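3.2 Storage of plates between washing and use

The second part of the study dealt with what happens to tableware after it has been washed. In most of the households visited in Skanport and Merness, washing up took less time than the authors had expected, and the greater part of the work lay in finding somewhere for each item to drain and then in returning it to its place. Earlier work on small kitchens has tended to treat the dish rack as a short stop between the sink and the cupboard. In the present sample of 36 households it was more often a place of storage in its own right, emptied only when the next load was ready to go in.

Participants were asked to keep a simple diary for 2 weeks in June, noting when the rack was filled, when it was emptied and which items were left out of it. The diaries gave 400 usable entries. Entries that recorded only the time of a meal were set aside, as were those in which two members of a household had written different accounts of the same evening. The remaining entries were sorted by the type of item and by the kind of rack in use. Racks supplied through the Drorwood housing scheme were all of one pattern, while those in Gondal had been bought by the tenants themselves and varied a good deal in size and in the spacing of the slots.

Round plates of a single size caused little difficulty in any of the homes. They were placed upright, one to a slot, and were seldom mentioned in the diaries except when a slot was too narrow for the rim. Mixed loads were another matter. Where a household owned divided trays, deep bowls or serving dishes, these were commonly washed last and leaned against whatever was already in place. Several participants wrote that they had given up using such items on weekdays for this reason. Figure 4 relates to the arrangement of plates and trays at the rack.
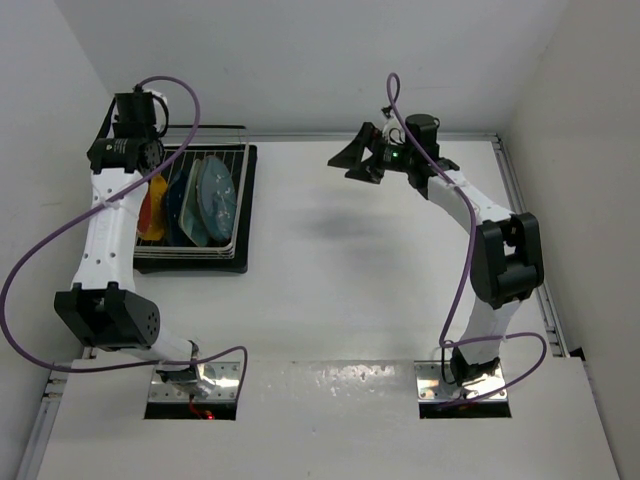
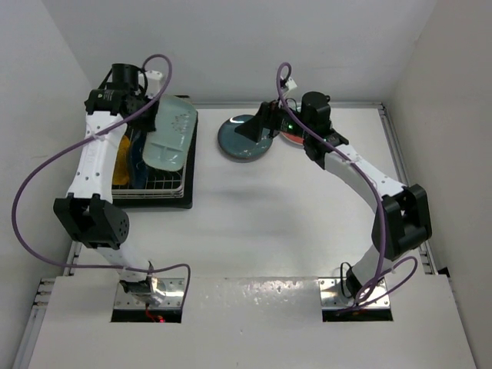 Figure 4. Dish rack at the left of a white work surface. First picture: five plates standing upright in the rack. Second picture: a pale green divided tray over the rack, with a dark teal round plate on the surface.

The order in which items are put into a rack has a clear bearing on how much it will hold. Households that began with their largest pieces reported fewer occasions on which something had to be left on the worktop, and they were also less likely to move items a second time. A divided tray such as the pale green one in Figure 4, with one large compartment and several smaller ones, takes up a good deal of room when it is tilted, and it is best given its position before the round plates are added. The same tray is also slow to drain if it is laid flat, as water gathers between the ridges. Participants who stood their trays on edge at one end of the rack made fewer remarks about wet shelves. The effect was weaker in Merness, where many kitchens had a second draining surface beside the sink, and the diaries from those homes are considered separately in the next section.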